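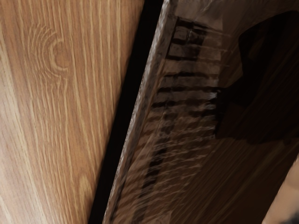
I promised back in November that I would write up how the kitchen arm budget came together, and a few of you have been very patient with me, so pour yourself something and settle in, because I never could tell a money story quickly.

The plan started with a quote from Crichton for the arm, the gripper and the wrist camera as one bundle, and I very nearly signed it that afternoon. I'm glad I slept on it! Once I sat down with a pencil, the bundle covered a lot less than I had imagined. It left out the mounting plate, the second set of fingertips, the spare cable (buy the spare cable, please) and the shipping, which for something this heavy made me put the pencil down and go for a walk.

So I did what my friends at Findthorpe had been telling me to do all along and built the whole kitchen in simulation first. Arm, counter, oven with its long bar handle, a few groceries to pick up. The simulation license from Brilo comes to 40 dollars a month, and I have had 9 months out of it so far, and I still think of it as the cheapest equipment I own.
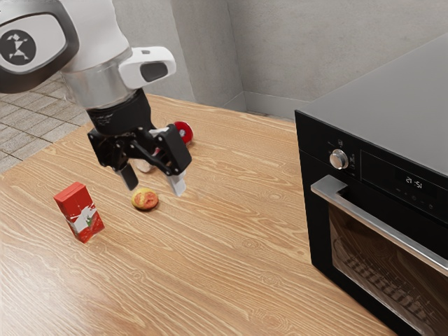

Garer wrote in after my last post to say that I was fooling myself, that a simulated kitchen only puts off the spending, and that the money would be better saved toward a used arm with some honest wear on it. I've thought about that a good deal. There is something to it, and I do have a used arm on my list now, with a line next to it for a service visit. But I would have bought the wrong gripper without those months, I'm sure of it. I was all set on a wide, heavy one, and what I mostly want to do is pick up small things and open an oven door.

The door is the job that changed the budget most. Picking up groceries is forgiving, and you can get by with plain fingertips and a modest arm. A door handle asks for reach, and for a wrist that can come in from the side without the elbow sweeping across everything on the counter.

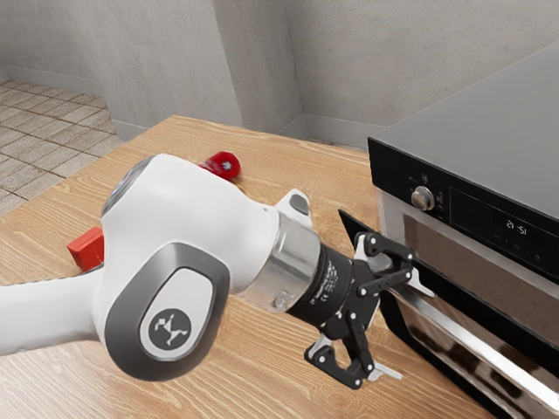
That pushed me up one size in arms, and it moved the mount on my floor plan by 27 inches, which meant a new outlet, which meant an electrician. I had none of that in the first draft. I now keep a separate page just for the room, and it has grown to more than 100 lines, counting the crossed-out ones.

Next on the list is insurance, and I have two phone calls to return before I can say anything sensible about it.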